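I get a lot of the same emails, so I finally put the answers in one place. I look after the computers, sound and lighting gear for the music and theater building at Larnalar College, and I teach a little on the side. If yours isn't covered, write to me and I'll add it.

## About me

**What do you do all day?**

It depends on the time of year! In the fall I'm mostly getting people logged in, finding missing adapters and explaining to new students why the practice rooms don't have Wi-Fi that reaches the far corner (thick walls, old building, I'm working on it). By November it's nearly all concerts, and I live in the recording booth behind Ekanayake Hall. In the spring I do recital recordings, and in summer I pull cable.

**Did you study this?**

Nope. I studied bassoon. I played in the orchestra here for two years and was perfectly decent at it, and then the person who ran the recording booth went on leave and asked if I could cover a few concerts. I said yes without knowing what a patch bay was. I learned on the job, mostly by plugging things in wrong, and I took evening classes in networking later on when the computer half of the job landed on me too.

**Do you still play?**

I do, in a wind quintet that rehearses in my friend Yasir Rizvi's basement. Yasir plays horn and picks all the music, so there's a lot of horn in it. We do a couple of free concerts a year and we're always short a flute.

**Are you the person who runs the box office?**

I'm not, and I can't get you tickets, sorry. The box office window is on the ground floor by the main doors. I can fix their printer, and that's as far as my powers go.

## Recitals and recordings

**How do I get my recital recorded?**

Fill out the booking form at least 10 days ahead. You'll need your program order, the name of your accompanist and whether you want video. Audio is automatic for every degree recital, but video isn't, and I can't add it on the night because the cameras have to be checked out and set up before the hall opens.

If your program changes after you've sent the form, just email me the new order. You don't have to fill the whole thing out again — people do this, and then I have three forms with three different encores on them.

**When do I get the files?**

Usually within a week, a bit longer at the end of spring term when everybody's recital falls in the same stretch. You'll get a link by email. Please download your files! The link stops working at the end of the following term, and while I keep a copy on the archive server, getting it back out is slow and I'll grumble.

**Can you edit out a cough?**

Sometimes. If it's between movements, easy. If it's right on top of your quietest note, it's probably there for good. What I won't do is swap in a passage from your dress rehearsal for a degree recital, so please don't ask. For an audition recording we make separately, I'm happy to do takes and splice them, as long as the place you're applying to allows it. Check their rules first.

**What should I wear for video?**

Whatever you'd wear on stage. Very fine stripes can shimmer on camera, and all black against our black curtain makes you a floating head and hands, so a little color is nice. Bring it along to your sound check if you're unsure and we'll look at it on the monitor together.

**Is it cold in the booth?**

For student crew, yes, it is. The air handling is set up for the audience, and we get what's left. Bring a layer, ideally something that doesn't rustle, and leave it on the hook outside if it does.

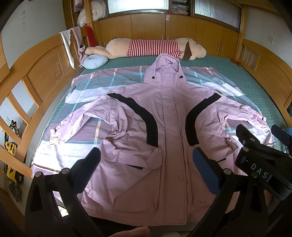
## Borrowing equipment

**What can I borrow?**

Anybody enrolled in a music or theater course can take out microphones, stands, headphones, portable recorders and the small Woka interfaces. The big speakers stay in the building. So does the projector, after what I'll call a long weekend.

**How long can I keep it?**

Two days for microphones and recorders, a week for headphones. You can renew once by email if there's no waiting list. If something's going to be late, tell me before it's late and we'll sort it out.

**I broke something. How much trouble am I in?**

Very little, if you tell me. Cables die, clips snap, that's normal wear. Put a piece of tape on it and write what's wrong, even if it's only "crackles." The thing that makes me truly cross is a dead cable coiled up neatly and put back with the good ones.

**Can I use the studio by myself?**

Once you've done the training, yes. It takes an afternoon and covers the mixing desk, the Losteditz session software and how to shut everything down in the right order. After that your card will open room 108 until 23:00. Speakers off first, then the rest!

## Computers and accounts

**My lab login doesn't work.**

Try it on the college website first. If it fails there too, your password has expired and the main help desk has to reset it (I can't, I've asked). If it works on the website but not in the lab, that one's mine. Send me your username and which machine you were sitting at. Please don't send me your password.

**Where should I save my work?**

On your network drive or your own disk. The lab machines wipe the desktop every night. There's a sign on each monitor saying so, and I still get a heartbroken email every term from somebody with half a string quartet on there.

**Can you look at my own laptop?**

If it's a sound problem, bring it by and I'll have a go. If it's making a clicking noise or won't start, back up what you can and take it to a repair shop. I don't have the parts.

**What's the best way to reach you?**

Email, by a mile. My office phone rings in a room I'm hardly ever in. On concert nights come knock on the booth door, but wait for the applause.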